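Jan 31, 2018

Notebook, glue bench. Hide glue, second batch from the Plonwood granules.

Soaked 30 g overnight in cold water, glue to water 1 to 2 by weight. Granules swelled evenly, no hard centers. Poured off nothing. Heated in the small pot with a jar standing in water, lid on. It went thin slower than the Kaushik glue did in May and smelled stronger - not spoiled, just stronger.
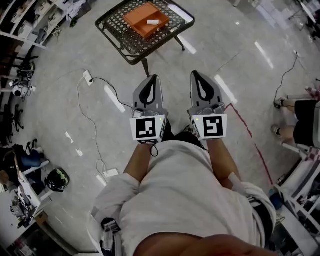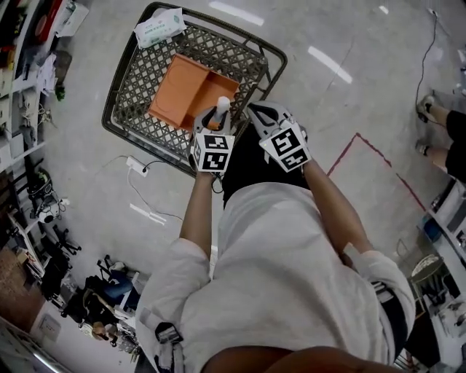
Small black table in the first, cart with the orange tray in the second.

Test joints: maple to maple, end grain sized first, then rubbed joints with no clamps. Cut 3 pairs from the Bumlow offcuts. Pair A glued straight from the pot. Pair B glued with the wood warmed on the radiator beforehand. Pair C glued with a little urea added, to slow the set.

A grabbed before I had it lined up. Had to knock it apart and scrape it, so treat A as a reglue in the table. B gave me enough time to slide it twice and settle it. C stayed loose a long while and was still moving when I came back from washing the brush. Too much urea, I think. I measured it by spoon and should have used the scale.

Squeeze-out on B cleaned up with a rag and hot water. Left C alone.

Hung weights on the old Clurnar lever rig from the last round. Zeroed it twice. The pointer still sticks near the bottom, so low readings are no good. The earlier joints from the Kaushik glue let go at 670 on the rig scale, in the wood on one side and along the glue line on the other. That is the number to beat. Rig units only, never calibrated, don't quote it to anybody.

Not pulling today's pairs yet. They need a full cure, and the shop is cold at night. Moved them to the shelf over the heater with pencil marks on the end grain.

Brush is shedding. Picked bristles out of B.

Leftover glue is in the fridge in the jar with the blue lid, dated. Throw it out if it goes runny or grows anything.

To do: sand the pointer pivot, weigh the urea, cut a fresh pair to replace A. Order 3000 grit paper for the plane irons while the Bumlow order is still open.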